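Téléviseurs Clinico : un correctif pour la perte de son sur l'entrée optique

Clinico diffuse depuis le 17 juin 2002 une mise à jour du micrologiciel de ses téléviseurs de la série Mokgethi. Elle corrige une coupure de la sortie audio numérique qui survenait après un passage en veille prolongé. Le défaut touche 2 797 appareils, tous assemblés sur le site de Durnotholm.

Selon Elżbieta Chmielewska, responsable du support technique, le décodeur perdait la synchronisation d'horloge au réveil et ne la rétablissait qu'après une coupure complète de l'alimentation. Le volume affiché à l'écran restait normal, ce qui a compliqué le diagnostic. Les premiers signalements datent de décembre.

La mise à jour s'installe à partir du menu Système, rubrique Maintenance. L'opération dure deux minutes, pendant lesquelles l'appareil ne doit pas être débranché. Les réglages d'image sont conservés – la liste des chaînes, en revanche, doit être mémorisée de nouveau. Après redémarrage, le format de sortie revient par défaut sur PCM ; les possesseurs d'un amplificateur externe devront le repasser manuellement en mode automatique.

Les modèles dépourvus de port de service ne peuvent pas être mis à jour à domicile. Ils seront pris en charge par l'atelier de Vusholm, avec un délai annoncé de 72 heures hors transport. Elmarie Motaung, qui dirige l'atelier, indique que la carte audio n'est remplacée que si le défaut persiste après reprogrammation. Un stock de 500 cartes a été constitué.

La garantie n'est pas prolongée. Les frais de port sont à la charge du fabricant sur présentation du numéro de série.

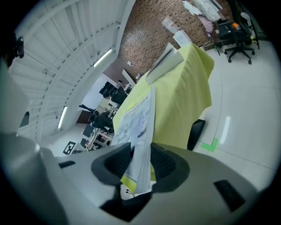
À lire aussi dans la rubrique Image et son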